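Grippers for the Dollex garment work: progress report, June
Prepared for Bimeritz by the maintenance side of the project

You asked for a plain account of whether the hand-held grippers are holding up, and whether the money for a second set of fingers should be released. My answer to the second question is no, or at least not yet.

Since the last report we have kept the units going on the same routine. Each one has its screws checked before a session, its fingers wiped down and its label read against the log. Marchuk supplied a maintenance sheet that asks for 7 separate checks. We do 4 of them every time. The other three cover wear that I have yet to find on any unit, and I would like to see some evidence before we spend an operator's morning on them.
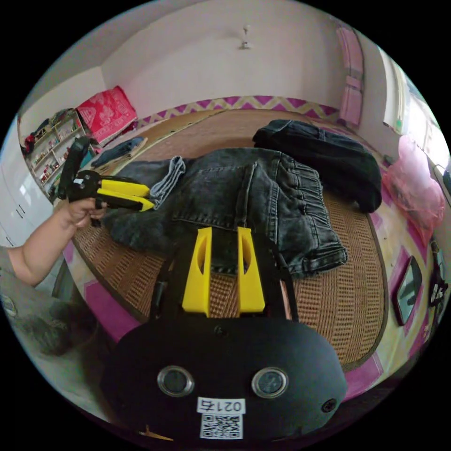
Unit 0215 over the rattan mat, dark grey jeans laid out, pliers to hand.

The bedroom at Flitau remains our working site for clothing. It is cramped and the daylight is strong on the window side, but jeans and jackets on a bed are what the project promised to handle, so I see no case for moving to a tidy bench. Small hand tools stay with the operator. We still have no proper rule about where they go between adjustments, and I want one written before the next period.

Finger alignment is the part I trust least. The setting procedure says the yellow fingers should stand parallel and meet evenly when closed. Ours pass when they leave the bench. What we lack is a decent record of how they stand at the end of a session, so any claim that they "hold their setting" is a guess, including the claim in our own first report.

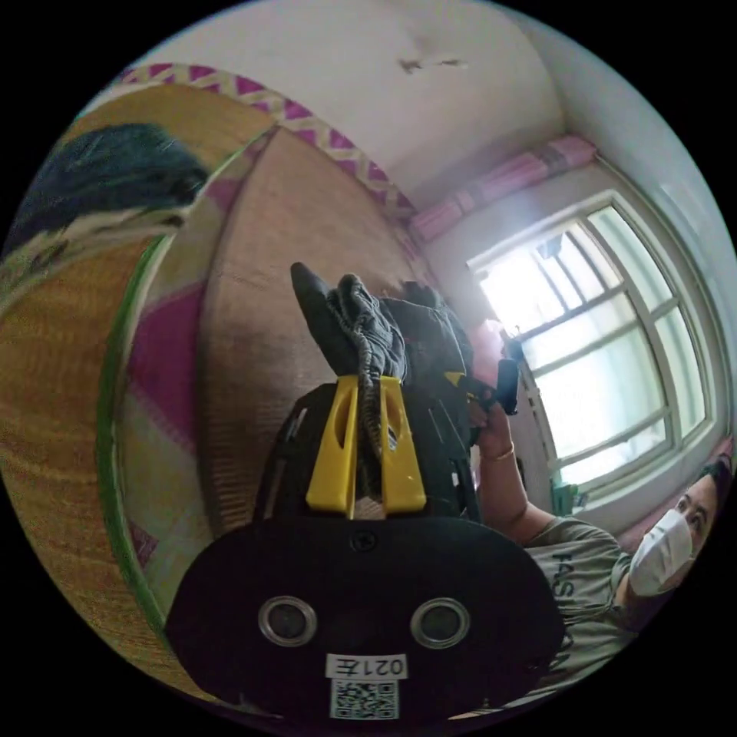 2 min read

Gloves and other thin, crumpled items are where I would expect a poor setting to show first. Unit 0217 has been put on that kind of work for this reason. The log has 107 closures on knitted and thin items so far, against the 900 we agreed would be needed for a fair judgement. Anybody quoting a success rate from that is being hopeful.

Spending is within budget, mainly through not buying things. Labels are the one small nuisance. Some log entries carry a unit number with two digits swapped, and we now read the number aloud as well as scanning the code.

For the next period I propose to measure the finger gap before and after every session, on both units, and to leave the Marchuk sheet as it is. The request for spare fingers can come back to you once those measurements exist.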